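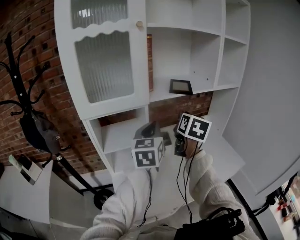

White cabinet, brick wall behind it

Painting next to old brick: seal it or leave it?

paloma_k
So we bought a place in Steltov with one red brick wall in the back room and I love it, but it sheds. Red dust on the baseboard every single morning! The guy at the paint store wants to sell me a clear sealer for 157 bucks. Do I need it? I've vacuumed it twice already (brush attachment, felt ridiculous).

mortar_mike
Don't seal it. Old brick has to breathe. I sealed mine in August and by spring the faces were popping off behind the couch.

Delacroix16
Gotta disagree with Mike. That's an outside wall problem. Mine is interior on both sides, two coats of matte sealer, 4 years, zero dust. Paloma, is yours an exterior wall?

paloma_k
Exterior, ugh. North side too.

mortar_mike
Then you've got your answer. Check the gutters before you spend a dime.

emil.pichler
Is it the brick shedding or the joints? Rub each with your thumb. If it's sandy, it's mortar and you want lime repointing, not a sealer. I did my own and it took forever but it's cheap.

Delacroix16
Fair, I'd skip it on a north wall. Still think you guys are too scared of sealer in general.

paloma_k
Thumb test done, and it's the joints! Very sandy down low. Emil, what lime did you use?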